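I have put 71 hours into Prukix, a game about running a ferry company, and I still can't dock a ferry. The sequel is coming and I've read every scrap of news on it, like a man studying menus outside a restaurant that threw him out. 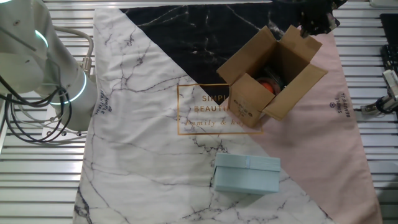 Darkholm, 6 July 2021

So, Flurar. Same studio, same gray sea, but now there are 40 ports in place of the old nine, and weather that moves between them. You can also hire a crew, who will apparently quit if you hit things. I expect to work alone.

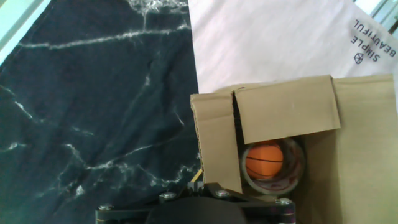
The map is what sold me. In the first game the water was one flat blue, and you steered by guesswork and swearing. Now the currents are drawn in as thin pale lines over navy, branching and zigzagging much like the white veins in that dark marble pattern, and you're meant to read them before leaving port. I'll be reading them afterward, from the rocks.

Tedesco, the island everyone complained about, is back with a wider harbor. My record there stands at 400 passengers delivered and 2,003 refunded. I've already preordered.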